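Relatório de visita: jornada de portas abertas em Tastelstead

A delegação da Broltismont participou, numa sexta-feira de outubro, na jornada de portas abertas do centro de Tastelstead, dedicada à arrumação e ao acondicionamento de pequenos artigos de desporto. A receção teve início às 9h30, no átrio principal, com a entrega do programa e das credenciais. As instalações ocupam 1.662 metros quadrados e receberam, ao longo do dia, até 400 visitantes, distribuídos por grupos.

O percurso começou no armazém e seguiu para a sala Zimau, reservada às tarefas de mesa. O exercício apresentado ao nosso grupo tinha por objeto uma bola de ténis e um tabuleiro de plástico transparente, retangular e pouco fundo. O tampo de madeira clara estava coberto por uma superfície com linhas de quadrícula ténues. 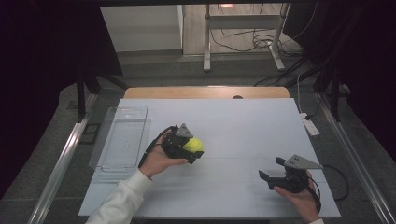 A organização explicou que a escolha de um artigo esférico é deliberada, visto que a bola rola com facilidade e obriga a cuidado no momento de a pousar. O rebordo do tabuleiro foi outro dos pontos debatidos. Alguns membros da delegação defenderam recipientes mais altos para o transporte entre salas; os anfitriões preferem os baixos, por deixarem o conteúdo à vista e facilitarem a conferência.

Seguiu-se um período de perguntas, que se prolongou além dos 60 minutos previstos. Foram abordados a limpeza dos tabuleiros, a rotulagem e o destino das bolas gastas, matéria sobre a qual o centro ainda não dispõe de procedimento escrito.

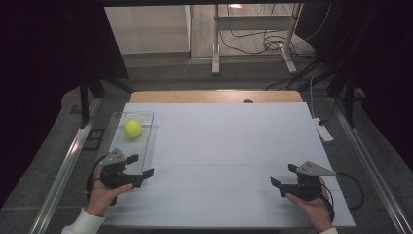
A visita prosseguiu na sala Căpraru, onde estavam expostos cinco modelos de caixa destinados a clubes e escolas. O modelo de tampa articulada suscitou maior interesse – foi pedido o envio da respetiva ficha técnica – e ficou acordada a cedência de amostras à Broltismont.

Regista-se como aspeto a melhorar a sinalização entre o armazém e as salas, que atrasou dois dos grupos da manhã. Os trabalhos terminaram às 16h00. O pedido de amostras será formalizado pelos serviços de aprovisionamento, com cópia do presente relatório.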